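第3回の配布メモです。前回、角質の話が途中で時間切れになったので、そこから続けますね。スライドは後で直すつもりなので、数字や用語が食い違っていたらこちらのメモを優先してください。

## 前回の残り:角質は「汚れ」なのか

洗顔の話をすると、必ず「古い角質は落とせば落とすほどいいんですよね?」と聞かれます。私も学生のころはそう思っていて、スクラブを毎晩使って頬を真っ赤にしていました(若かった……)。

角層は厚さがほんの0.02ミリほどしかありません。しかも、はがれる直前の角質細胞もまだバリアの一部として働いています。脂質が細胞のすき間を埋めて、水分が逃げるのを抑えているわけです。教科書の「レンガとモルタル」の図、あれを思い出してください。

- レンガ:角質細胞(中に天然保湿因子)
- モルタル:セラミド、コレステロール、脂肪酸
- さらに表面:皮脂と汗が混ざった膜

洗いすぎで最初に減るのは表面の膜、その次にモルタルの一部です。つっぱり感が出たら、もうそこまで来ているかもしれない、と考えてください。

## 界面活性剤をざっくり分ける

細かい化学式は試験に出しません(安心して!)。ただ、成分表示を見て「だいたいこの仲間だな」と言えるようにはなってほしいです。

| 仲間 | 洗浄力 | 使用感 |
|---|---|---|
| 石けん系 | 強め | さっぱり、アルカリ性 |
| アミノ酸系 | おだやか | しっとり、泡はやや重い |
| ベタイン系(両性) | おだやか | 補助役が多い |

石けん系が悪者というわけではないですよ。皮脂の多い人が夏に使うと気持ちいいし、すすぎも早い。私は8月だけ石けんに戻します。冬に同じことをすると、口のまわりが粉をふきます。

## 教材の泡タイプ2種

今回の実習では2種類の洗顔料を使います。どちらも教室の棚に置いてあります。

**Besasach(ベササック)** はアミノ酸系の泡ポンプ。押すだけで泡が出るので、泡立てが下手な人(私です)でも失敗しにくいです。香りはほぼありません。

**Plimero(プリメロ)** は石けん系のクリーム。チューブから1センチ出して、ぬるま湯を少しずつ足しながら空気を入れていきます。最初に水を入れすぎるとシャバシャバになって、そこから立て直すのはかなり大変!

比較用の保湿ジェルは **Lã** のものを使います。においに敏感な人は先に言ってくださいね。

## アンケートの数字について

教材会社のSastelがまとめた洗顔習慣のアンケートを、去年から授業で借りています。回答は2259人分。そのうち「洗顔後につっぱる」と答えた人が601人、さらにその中で「1日3回以上洗う」人が282人いました。

601人のうちの282人なので、半分弱ですね。ここで「3回洗うからつっぱるんだ!」と言いたくなるのですが、ちょっと待ってください。この数字だけでは、つっぱらない人が何回洗っているのかが分かりません。比べる相手がないんです。それに、脂っぽい気がするから何度も洗う人もいれば、仕事柄洗わざるを得ない人もいます。レポートで因果関係のように書いた人は、その部分を書き直してもらいます。

## 実習の手順

1. 髪をまとめ、手を先に洗う。手に油分が残っていると泡が立ちにくいです。
2. 顔をぬるま湯でぬらす。32〜34度くらい。熱いお湯は脂質が流れやすいので避けます。
3. 泡を額、鼻、あごの順にのせる。頬と目元は最後。
4. こすらない。泡を押して動かすだけ。
5. すすぎは生え際とフェイスラインを忘れずに。
6. タオルは当てるだけにして、すぐ保湿ジェル。

右頬をBesasach、左頬をPlimeroにして、5分後と20分後の感じを記録用紙に書きます。感想は「いい感じ」だけだと困るので、「つっぱる」「ぬるつく」「かさつく」など、どこがどうなのかまで書いてください。ニキビの治療中の人、外用薬を使っている人は今回は見学で大丈夫です。記録係をお願いします。

流しとカウンター

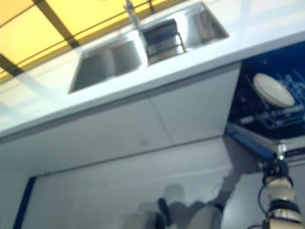
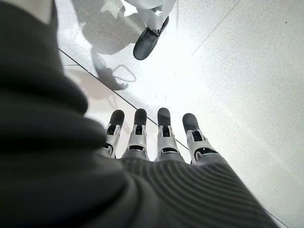
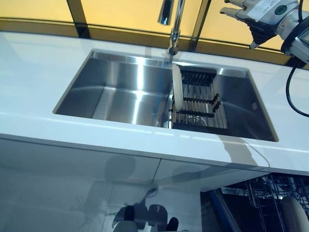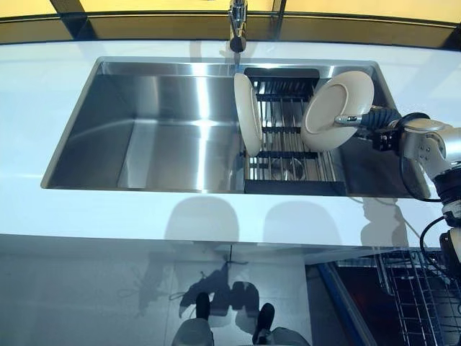

## よくある質問(前のクラスから)

**朝も洗顔料を使うべき?**
人によります。起きたときに鼻や額がべたつくなら使っていいし、乾燥ぎみならぬるま湯だけでも構いません。2週間ずつ試して、自分で比べるのがいちばん早いです。

**ダブル洗顔は必要?**
落としたいメイクしだいです。クレンジングに「ダブル洗顔不要」と書いてあれば、まずはそのとおりに使ってみてください。ぬるつきが気になる人だけ、おだやかなほうを少量足せばいいと思います。

**毛穴の黒ずみは洗顔で消えますか?**
うーん、完全には難しいです。角栓の先が酸化して黒く見えるもの、産毛、毛穴の影と、原因がいくつかあって、洗って変わるのはそのうちの一部だけ。押し出すのはやめましょう。私は一度やって、跡が長く残りました。

## 次回まで

記録用紙は教室の入口の箱へ。次回は保湿剤の話で、ヒューメクタントとエモリエントの違いから入ります。家で使っているクリームの成分表示を、上から10個だけ書き写してきてください。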